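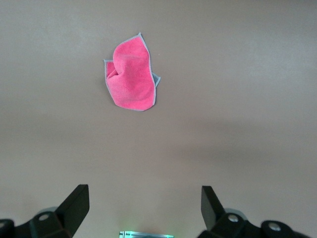 ## Senudeo Louro facial steamer: a winter with my head in a cloud

I should say at the start that I am an easy mark for anything that promises dewy skin. I have owned the jade roller, the ice globes, the little vibrating gold T-bar that made my fillings hum, and a sheet mask habit that my bathroom bin could testify to. So when my friend Kulsoom Swati rang me on a Wednesday night to say I *had* to get a steamer (she'd used one at her cousin's place in Tromelmont and come home glowing, her word), I had the Senudeo Louro in my cart before we'd hung up.

I've been using it all through the cold months, mostly after dinner with a podcast on, and I have thoughts. Quite a lot of them, sorry! Put the kettle on.

## What it's like to use

The Louro is a squat thing the size of a small rice cooker, in a sort of oatmeal colour, with a nozzle that tilts and a tank that lifts out of the back. There is one button. I love the one button. Press it and the light comes on, you wait a minute or so while it mutters to itself, and then out comes a soft, wide plume of steam that is so much nicer than leaning over a mixing bowl with a bath towel on your head, which is what my mum did and what I did too for most of my twenties.

The steam is warm but never fierce, provided you keep your face back a bit. I sit with my chin 20 centimetres from the nozzle, and if I drift closer to hear my podcast better I soon know about it. There's no guide on the unit to tell you where to sit, and I do think Senudeo could have included one, even a picture on the lid.

A full tank will do two short sessions. The leaflet suggests five minutes each and I'd stick to that. I pushed it much longer on my second go (I was at a good bit) and ended up as red as a tomato for the rest of the evening, and then tight and dry the next morning, so please learn from my greed.

## Did it do anything for my skin?

Well, yes and no. Straight afterwards I look fantastic. Plump, pink-cheeked, as if I'd been for a brisk walk along the beach and had excellent news on the way. My moisturiser goes on beautifully and seems to sink in instead of sitting there. By breakfast the glow has mostly packed up and gone home, and I'm left with my own perfectly ordinary face, maybe a touch softer around the nose and chin.

What it hasn't done is shift the lines across my forehead, or shrink my pores, and I wouldn't buy it for either. Ghizlane Saber, who has done my facials for years and is very patient with my gadgets, told me she likes a bit of steam before a cleanse on skin like mine (normal, a bit dry) and would steer her clients with rosacea well away from it. If your skin flushes easily or you've got something flaring up, have a chat with your doctor or pharmacist first.

## The grumbles

The cord is short! My bathroom power point is on the wrong side of the basin, so I've ended up using it at the kitchen table, which has its own charm but does mean an audience.

The tank also has a narrow neck, so you can't get your fingers in to wipe it. You really do need to empty it after each use and leave it upside down to dry. I forgot over one long weekend and it smelled like a vase. Tap water left a chalky ring in the nozzle as well, and since I switched to distilled that hasn't come back.

And it's noisier than I'd like, a steady bubbling hiss. Khurram, my husband, turns the telly up when I start, and then I turn the podcast up, and so on.

## Compared with the Triver

My sister-in-law Annelies lent me her Triver for a week so I could be fair about it. It's taller, looks smarter on a shelf, and has a much bigger tank with a proper wide opening. It also spat hot droplets at me on two evenings, once quite near the eye, and I wasn't brave enough to carry on. The Louro has never spat. For that alone I gave the Triver back quite cheerfully, though I do miss that tank.

## Would I buy it again?

I would, but on sale. Full price is a bit steep for what is mostly a very pleasant sit-down with a nice complexion at the end of it. They tend to mark them down in December, so if you can hold out until then, do. I've already promised one to Kulsoom, who, after all that, still hasn't bought her own.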